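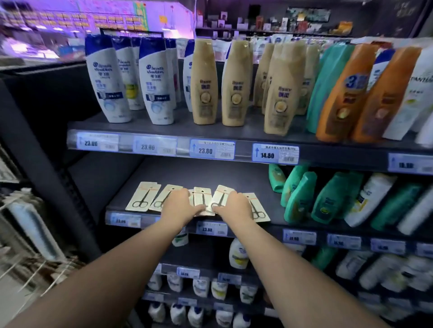

Household cash: keeping a reserve when rates move

Keep the reserve in two places. The first holds one month of fixed bills and stays in the checking account. The second holds the rest and goes wherever the yield is best with same-week access. Compare accounts on APY, not on the nominal rate, and check whether the quoted figure applies to the whole balance or only to the part above a threshold.

Savings rates lag the policy rate in both directions. Banks are slow to pass on an increase and quick to pass on a cut. Check the rate every 4 months and write it inside the cover of the household ledger.

Example from a ledger kept by Ecaterina Oprea, who edits this page:

Fixed bills, monthly: $1,273
Target reserve: 6 months, or $7,638
Transfer on payday: $100

Laddering. Split the second part into equal certificates with staggered maturities. When one matures, renew it at the longest term in the ladder. Early withdrawal usually costs several months of interest, so leave at least one part outside the ladder.

Variable-rate debt. List every balance with a floating rate, the index it follows and the reset date. A card at 22 percent outranks any savings account. Pay it down before adding to the ladder.

Inflation. Subtract your own rate, taken from the ledger, from the APY. Groceries, fuel and rent are enough for a working figure. Use the same months each year; October against October avoids most of the heating distortion.

Paper. File statements by account, newest in front. Cut up expired cards through the chip and the stripe.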